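Parkstead Music Board > Harp and Plucked Strings > Repertoire > New Posts > Search

Last updated: 2/10/23

Thread: Pedal changes in the slow movement of the Jansen suite

pleno_player wrote:

Hello everyone. I play the pedal harp for eight years now, and I am preparing the Jansen suite for a small concert in July. The first movement is fine. The second movement gives me trouble, and I would like to hear from people who have played it in public.

I carry my scores and tuning key in a pink backpack, so my copy is already soft at the corners and full of pencil.

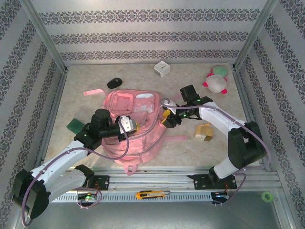
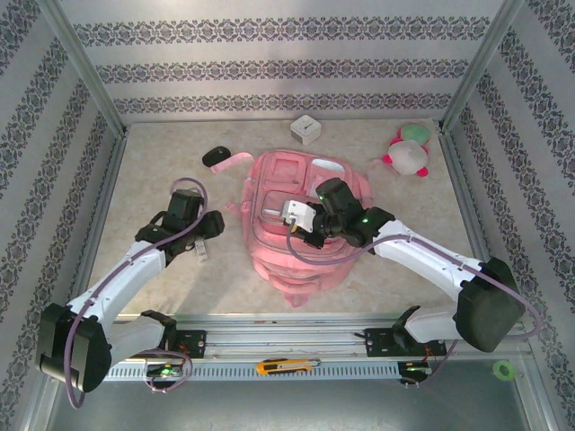
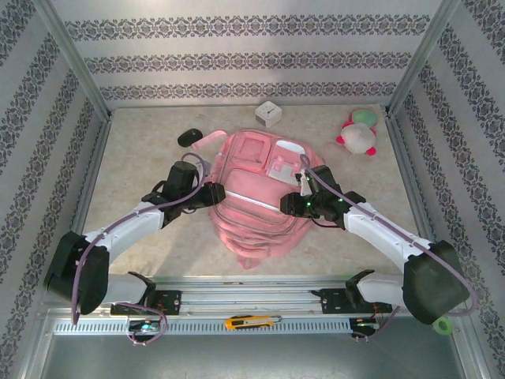

The trouble is in the middle section, where the left hand has the slow rolled chords. The printed edition asks for two pedal changes on the same beat, both with the left foot (D and B). I can do this at a quick tempo in other pieces, where a little noise is covered. In this movement everything is very soft and I hear each pedal arrive in its notch. Do you move one of them early, or do you respell the note?

lowstrings_kim wrote:

Respell it. The C flat in the right hand can be played on the B string, and then the B pedal can stay where it is until the next line. I did this for my exam and I was not asked about it. You must only be careful with the roll, as the hand shape is a little closer.

Teun Van Beek wrote:

I do not agree with the respelling. I have tried it, and the chord loses its color. The composer wrote the C flat on an open string, with the pedal up, and this string rings longer. If you move it to the B string you can hear that one note is shorter than its neighbors. In a fast piece I would not mind. In this one the resonance is the whole point of the page.

What I do is move the D pedal one beat early. The D string is not played in that beat, so there is no buzz if you wait until the old D has died a little. Then the B pedal goes on the beat, as printed.

lowstrings_kim wrote:

But the old D has not died at that moment. It is marked to ring through the bar – in my copy there is a tie into nothing, the open kind. If you move the pedal early, you bend the note. I have heard this in a recital and it sounded like a mistake.

Teun Van Beek wrote:

Which edition do you have? My copy is the Pultstead one and there is no tie on the D.

lowstrings_kim wrote:

I have the older one, from my teacher. It is a photocopy of a photocopy and I cannot read the publisher. The tie is printed, I am sure it is not pencil.

pleno_player wrote:

Thank you both. I also have the Pultstead edition, without the tie. Now I am not sure which is right. I played it this evening both ways, and I must say I like the ringing D. With the D ringing, the early pedal is not possible, so perhaps I am back with the respelling, or with two pedals on one beat.

gutandnylon wrote:

Could you damp the D with the side of the left hand thumb at the end of the bar and then move the pedal? It is a compromise. The note rings for most of its length and there is no bend. My teacher calls this stealing, but she does it too.

Teun Van Beek wrote:

This is a good solution for a dry room. In a church I would leave the D alone.

About the pedal noise itself, please look at the felts before you change the music. When mine were worn, I practiced quiet pedaling for a whole winter and made little progress. The technician replaced the felts and the noise was nearly gone. After this I still had to learn to guide the pedal into the notch with the foot and not let the spring throw it.

pleno_player wrote:

The felts are old, I admit. I will ask for an appointment before the concert.

One more question, if I may. At the end of the movement there are harmonics in both hands, and the tempo in my edition is 100 for the eighth note. Is this not too quick? The upper harmonics do not speak for me at this speed.

gutandnylon wrote:

I take it slower and I put the hand a little higher on the string for the top ones. The middle point is not where you expect when the pedal is in natural or sharp. Try each one alone first, with the pedals set as in the piece.

lowstrings_kim wrote:

My old copy has no metronome mark there, only "calmo". I would trust that one more.

Teun Van Beek wrote:

On this we agree. Slower.

Comments (3)

marta_w: I play lever harp and cannot do the middle section at all without retuning. Has anyone made a version for levers?

gutandnylon: Not that I know, marta_w. The first movement works if you leave out the last page.

oldsoundboard: I have the same older edition as Kim and the tie is there. It is also in the repeat, on the lower D.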